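Paper Folding by Remote Control: Notebook Entry, January
Entered by Lorne Lévesque, Brakura Manipulation Workshop

Session opened at 9:40. Task: folding a sheet of green paper, demonstrated through the leader arm.

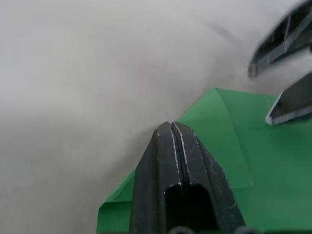 Purpose of the session

The aim was to extend the folding set begun under the Perron work order. The existing set contains 151 accepted demonstrations, nearly all of them single folds made parallel to an edge. Stavros Karamanlidis has requested corner folds, on the grounds that the policy trained in the fall hesitates whenever the crease runs diagonally. I operated the leader arm. Stavros monitored the recording station and marked each attempt as accepted or rejected.

Procedure

The operator brings one finger down close to the corner to be folded, slides it under the edge, closes the gripper lightly, and carries the corner inward. The gripper is then opened and one fingertip is drawn along the fold to set the crease. Each attempt ends when the arm has returned to its rest position. Recordings were limited to 300 frames before the crease stroke, as agreed with the Joria group, whose training code discards anything longer.

The wrist view remains the most useful of our views for this task. The near finger hides part of the sheet, but the relation between its tip and the flap can be judged well enough to steer by. I relied on it for the approach and on direct sight of the table for the carry.

Results

We accepted 23 demonstrations. Most rejected attempts failed at pickup: the finger pressed on the paper and pushed the sheet away before the tip could get under the edge. Approaching at a lower angle reduced this considerably. Two attempts were rejected for operator error, both mine, after I released the clutch on the leader arm too early and the follower jumped on re-engagement.

Stavros noted that my crease strokes became faster as the morning went on. He recommends that operators change places after five accepted attempts - a rule we already apply to the cable set - and I have no objection. Variation between operators is acceptable in this set. Drift within one operator's session is harder to correct afterward.

Open items

The force reading on the leader arm is still too faint to tell paper from tabletop. Stavros will raise the feedback gain before the next session and record the old value in the Buvport log.

We have not settled whether a fold that is later reopened by the operator should count as a failure or as a correction. I have kept those recordings in a separate folder pending a decision.

Heavier card should be tried once the paper set is complete.

Session closed at 12:15.

Recent entries
Leader arm: clutch adjustment and retest
Cable routing by hand guidance, second operator
Labeling rules for rejected demonstrations
Buvport log: transfer of older recordings

Contact the workshop | © Brakura Manipulation Workshop | Back to top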